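Flower bench notebook, October
Vase arrangement, stems, keeping times

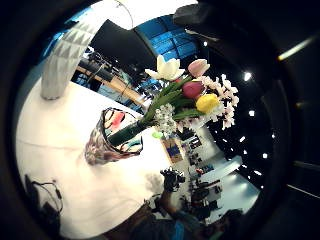
Started before lunch, got carried away, wrote most of this up at 4 pm with green fingers. The tulip bunch is finally one I'm happy with! Four blooms – creamy white, pale pink, deep pink-red, yellow – and I kept the white one up high because it opens the widest and would have smothered everything if it sat low. The yellow is lower and it does more work there than I expected.

The clear vase with the colored swirls is back in use. I had put it in the cupboard after the summer because I thought the pattern fought with the flowers. With mixed colors it's the other way around, the red and pink in the glass pick up the tulips and the teal stays out of the way. Jingyi Fan had been saying this since the spring, so credit to her. I still wouldn't put it under anything patterned or spotted.

Stems. The bunch is tied loosely at one point and then let go, so the leaves fan out instead of standing like a broom. First try was tied in two places and looked stiff. Second try had no tie at all and slumped the moment I let go of it. The single tie wants to be a hand's width below the lowest bloom. I used the soft green tape from Granström, the narrow roll. The wide roll shows between the leaves, don't bother with it.

The long sprays of small white and blush blossoms go down one side only. I love these. They make the bunch lopsided in a good way, and they hide the place where the tulip stems bend. On the other side I left the leaves bare. Jannik Ackermann wanted a spray on each side "for balance" and we tried it and it looked like a hotel lobby, so out it came. (He agrees, he just wants it noted that it was worth trying. Noted.)

The tiny white cluster is tucked in low, near the stems. Usually I scatter that kind of filler all through the top, and every time it turns into fog. Kept in one tight clump it gives you somewhere for the eye to stop on the way up. There's a small lime-green leaf right under it that I nearly pulled off and am so glad I didn't.

Lean. The whole thing wants to go to one side in this vase because the mouth is open and there's nothing to hold the bunch upright. I like a bit of lean. Too much and the heavy blooms pull it further. Things to try:
– a ring of bent stem inside the neck
– glass pebbles from the Osow box, 170 g to start with
– cutting the two longest stems down by 2 cm and seeing if that alone does it

Would try the cutting last, can't undo it.

White table again for this one. It's very bright under the lights and the pale colors suffer a little, the creamy white most of all. The pink-red holds up beautifully. The tall white pleated piece can stay on the table next to the flowers, the folded facets look wonderful near all those soft petals and I want to try the two closer together. Jingyi thinks a gray cloth under the vase would help the paler blooms. We have the one from the Darnton job, needs ironing.

Costs for the sheet: sprays and filler came in under the 100 we set aside, so there is room for a second bunch in the same style. I'd do that one all in pinks, with one yellow for mischief.

Notes for whoever sets up next:
Don't wipe the painted glass with the rough side of the sponge.
Turn the vase a little at a time and look from the far end of the room before deciding it's done. I spent 10 minutes fussing with a leaf that can't be seen from there at all.
The Drandotitz order form is in the front of this book, the sprays are on page two of it, under "mixed, long."

Still to do: the stem ring, the cloth, a label for the tape drawer. Ask Jannik where the small snips went.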